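ホーム > みんなの投稿 > 暮らしと台所 > エスター・ウリオ > スレッド表示

印刷する | メールで送る

エスター・ウリオ
1月19日(月)

おはようございます。先週「クロワッサンをきれいに盛れない」とこぼしたら思いがけずたくさんお返事をいただいて、うれしくて一つずつ読んでいるうちにお茶がすっかり冷めました。まとめてのお返事になってしまうのですが、朝ごはんのお皿とテーブルの話を、すこし長めに続けます。お時間のあるときにどうぞ!

まず、いちばん多かったご質問から。クロワッサンはPeltleyの駅の裏手にあるMaldonadoというパン屋さんのものです。看板が小さくて、わたしは越してきてからしばらくの間、隣のクリーニング屋さんの一部だと思って前を通りすぎていました。もったいないことをしました。

朝は8時に開きます。開店と同時に行くと、まだ天板のまま棚に差してあることがあって、お店の方が「どれにします?」と選ばせてくださるんです。焼き色の濃いのがいいか、うすいのがいいか、毎回まじめに悩みます。後ろに人が並んでいると余計にあせって、結局いつも手前のを指さしてしまうのですけれど。

わたしは濃いめが好きです。ひだの谷のところが濃いオレンジ色になっていて、山のところは明るいきつね色、というくらいのもの。端っこがカリッとしていると、そこだけ先に食べたくなります(食べます)。

夫は逆で、うすい色のふんわりしたほうを欲しがります。長く一緒に暮らしていてもパンの焼き色だけは歩み寄りがなくて、紙袋の中に濃いのとうすいのが並んで入っているのがわが家の決まりです。けんかにならなくて、まあ、いい組み合わせなのかもしれません。

さて、お皿の話。以前は白いお皿に置いていました。テーブルも白いので、上から見るとお皿がどこまでなのか自分でもよくわからない。お行儀よく食べているつもりが、パンくずをお皿の外に払っていたことが何度もありました。

それで、青いお皿に替えてみたんです。Drargateという窯の、すこし灰色がかった青。最初にお店で見たときは「食べものに青ってどうなの」と思って一度棚に戻しました。戻して、店内をひとまわりして、また戻ってきて、やっぱり手に取って。お店の方は笑っていらっしゃいました。

だって、青いお皿って食欲が落ちるとよく言うじゃないですか。母がそう信じている人で、実家の食器棚には青いものが一枚もありませんでした。染付のお茶碗さえなかったので、徹底していたと思います。

ところがクロワッサンを置いたら、もう、びっくりするほどおいしそうで! こんがりした色と青がお互いに引き立てあうんですね。美術の先生をしている友人に話したら「補色に近いからね」とあっさり言われました。わたしの感動がたった一言で片づいてしまいました。

形は丸くて浅くて、縁がちょっと立ち上がっています。この「ちょっと」がとても大事なところで、まっ平らだとくずが逃げるし、深いとナイフの手がぶつかる。パンのお皿を探していらっしゃる方は、ぜひ縁のところを指でなぞってみてください。

内側にうっすら輪の模様があるのも気に入っています。何かを載せてしまえば見えなくなるくらいの控えめなもので、食べ終わるころにまた出てきます。子どものころ、スープを飲み干すと底に絵が出てくるお皿が大好きだったのを思い出しました。

お値段のご質問もありましたが、セールのときに買ったので、いまの値段とは違うと思います。ごめんなさい。同じ形で色ちがいもあって、辛子色のほうもすてきでした。ただ、辛子色にクロワッサンだと、ちょっと全部が秋になってしまうかなあと。

テーブルのこともいくつか聞かれました。Camexというところの白い天板のものです。つやのないさらっとした白で、真っ白というより、ほんのすこし灰色に寄っています。窓からの光が強い朝でもまぶしくないのがありがたいです。

買うときにいちばん迷ったのは大きさでした。うちの台所は細長くて、椅子を引くと後ろの冷蔵庫が開かなくなるんです。新聞紙をつなぎあわせて床に敷いて、そのまわりを夫と二人でぐるぐる歩いて練習しました。奥行き90センチのものなら、どうにか冷蔵庫も椅子も両方使えるとわかって、それに決めました。

(新聞紙の上を歩きながら「ここでお茶を飲みます」「ここでパンを切ります」とやっている大人二人、はたから見たらおままごとですよね。でもあれはやっておいてよかったです。家具屋さんで見ると何でも小さく見えます。)

白いテーブルの困るところも正直に書いておきますね。まず、コーヒーの輪じみが目立つ。すぐ拭けばいいのですが、電話がかかってきたりすると忘れてしまって。重曹をしめらせて置いておくとだいたい取れますが、天板の素材によっては傷むそうなので、目立たない隅で試してからにしてくださいね。

それから、パンくず。白い上に茶色いくずですから、隠れようがありません。クロワッサンを一つ食べた後のテーブルって、どうしてあんなに散らかるのでしょう。食べた量より落とした量のほうが多いような気さえします。

くず取りには小さなブラシを使っています。もともとは網戸のさっしを掃くために買ったもので、未使用のまま引き出しの奥に入っていました。いまではすっかり食卓の人です。網戸のほうは相変わらずぞうきんで拭いています。

濡れぶきんでいきなり拭くと、バターの脂が薄くのびてしまいます。先に掃いて、それからお湯でしぼった布、最後に乾いた布。順番を変えるだけでさっぱりするので、よかったら試してみてください。夫はいまだに濡れぶきんからいきますが、拭いてくれるだけで御の字です。

では、やっと盛りつけのお話を。前置きが長くてすみません、話しはじめるとどうしても家具のところまで戻ってしまって。
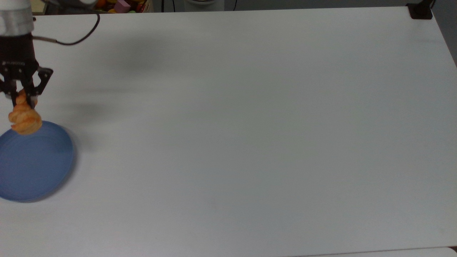 先週わたしが悩んでいたのは、紙袋から出してお皿に置くまでの間に、表面の皮がはらはら落ちてしまうことでした。いちばんおいしいところなのに。指でつまむと、つまんだところだけぺしゃんこになるし、トングだと力の加減がむずかしい。

いただいたお返事でいちばん多かったのは「下からすくう」派のみなさん。フライ返しを差し入れて、そうっと滑らせる。やってみました。皮はほとんど落ちなくて、とても優秀です! ただ、わたしの持っているフライ返しは目玉焼き用の小さいもので、丸みのあるクロワッサンだと途中で転がります。

次に多かったのが「細いほうの端を持つ」派。なるほど、と思いました。先の細いところは生地が巻き重なって締まっているから、つぶれにくいんですね。ふくらんだ真ん中をつかむのがいちばんいけなかったわけです。わたしはずっと真ん中をつかんでいました。

端を持つときのこつは、お皿のすぐ上まで下ろしてから放すこと、と教えてくださった方がいらして、これはほんとうに効きました。高いところで放すと、こつんと当たった拍子に底のほうの皮がはがれます。お皿の縁すれすれまで持っていって、そこで、そっと。

「縦のまま下ろして、最後に寝かせる」というご意見もいただきました。倒れる向きを先に決めておくのだそうです。わたしがやると思っていたのと反対に倒れて、三日月のおなかがこちらを向いてしまうのですが、それはそれで愛嬌があります。

置く向きについては、みなさん意外とこだわりがあるんですね。両端を手前に向ける方、奥に向ける方、右肩上がりに斜めに置く方。わたしは両端を手前です。にっこりの逆さまになるよ、と言われて、それからは毎朝ちょっと気になっています。

まっすぐなクロワッサンと曲がったクロワッサンの違いについて、くわしく教えてくださった方もありがとうございました。バターかどうかで形を分けるお店があるという話は聞いたことがあったのですが、Maldonadoさんに尋ねたら「うちは、その朝の気分で」とのことでした。拍子抜けしましたが、あのお店らしいです。

温めなおしについて。わたしはトースターを先に温めておいて、スイッチを切ってから中に入れて、余熱で4分です。焼こうとすると端が先に焦げるんです。アルミをかぶせる方法も教わりましたが、うちのトースターは庫内が低くて、かぶせたアルミが上につっかえます。

温めた直後は皮がやわらかくて、つまむとくたっとします。網の上でひと息おいて、それからお皿へ。この待ち時間に紅茶をいれると、ちょうどいい具合に全部がそろいます。そろわない日は、紅茶のほうに待ってもらいます。

電子レンジのことも聞かれました。やわらかいのがお好きならいいと思います。夫はレンジ派です。わたしは一度やってみて、しんなりしたのを前にしばらく黙ってしまいました。好みの問題ですので、どうかお気を悪くなさらないでくださいね。

冷凍する方へ。買った日のうちに、一つずつふんわり包んで、重ねずに入れてください。うちは上に冷凍のほうれん草を載せてしまって、平たいクロワッサンを食べたことがあります。味は変わらなかったです。味は。

ジャムは、去年の7月に煮たあんずをまだ大事に食べています。瓶は残り2つ。開けるたびに「これで最後にしてもいい」と思うのに、やっぱり次の週にはスプーンが伸びています。今年はもうすこし多めに煮るつもりで、いまから空き瓶をためはじめました。

そのあんずジャムを青いお皿の端にちょんと置くと、これがまたきれいなんです。クロワッサンの上に塗ってしまうより、横に添えて、ちぎってつけるほうが好きです。塗ると重みで皮がへこむし、袖につくし(つきました)。

「お皿の下にランチョンマットは敷かないのですか」というご質問。敷いていたこともありました。麻のを使っていたのですが、織り目にくずが入りこんで、外で何度はたいても次の朝また出てくる。それでやめて、いまは白い天板にお皿をじかに置いています。

じかに置くと、お皿の影がテーブルに落ちるのがいいんですよ。冬の朝は影の縁がぼんやりしていて、灰色がやわらかくて。光のあたったところの青と、反対側のすこし深い青も違って見えます。ぼうっと眺めているうちに遅刻しそうになったことがあるので、平日はほどほどにしています。

お皿を置く場所も、実はいつもテーブルの端のほうです。真ん中に置くと手が遠くて、口に運ぶ間にくずが長い道のりを旅してしまうんですね。広いテーブルを買ったのに端しか使っていないと夫に笑われます。残りは新聞を広げたり、届いた郵便を置いたりするのにちょうどいいです。

ひとつ失敗談を。端に寄せすぎて、お皿の縁がテーブルからはみ出していたところに肘が当たったことがあります。とっさに手が出てお皿は助かりましたが、クロワッサンは床へ。もちろん拾って食べたりは……しませんでした、とここには書いておきます。端といっても、すこし内側がおすすめです。

洗うときは、バターの脂をまず紙で拭いてからお湯で。このお皿は縁の裏側がくぼんでいて、そこに水がたまります。伏せて乾かしておくと、持ち上げたときに袖口にたらっと来ます。ちょっと斜めに立てかけておけば大丈夫でした。これは説明書に書いておいてほしかったなあ。

来客のときはどうしているかというお尋ねもありました。人数分の青いお皿はないので、大きな木の盆に紙を敷いてまとめて並べて、取り皿はばらばらです。青いのが誰に当たるかは、座った順。わたしが自分の前にこっそり置いているのは内緒にしておいてください。

クロワッサン以外に青いお皿に合うものも、いくつか試しました。目玉焼きはとても合います。バナナも合います。りんごの薄切りもなかなか。合わなかったのは、ぶどうと、なすの煮びたし。なすは暗い池のようになってしまって、白い鉢に移しました。

シナモンロールはまだ試していません。Maldonadoさんでは週末にしか焼かないそうで、行くといつも売り切れなんです。次の週末は早起きするつもりですが、寒い朝の布団のことを考えると、あまり大きな声では約束できません。

お返事で「読んでいたらお腹がすいて、朝からパン屋さんに走りました」と書いてくださった方、どんなのを買われたか教えてくださいね。焼き色が濃いめかうすめかも、ぜひ。わが家では一対一で決着がつかないままですので、一票いただけたら夫に見せます。

あ、それから、フライ返しの大きいのを探しています。薄くて、幅が広くて、しなるもの。お使いのものでおすすめがあればコメント欄にお願いします。お昼休みにまた見に来ます。

印刷する | メールで送る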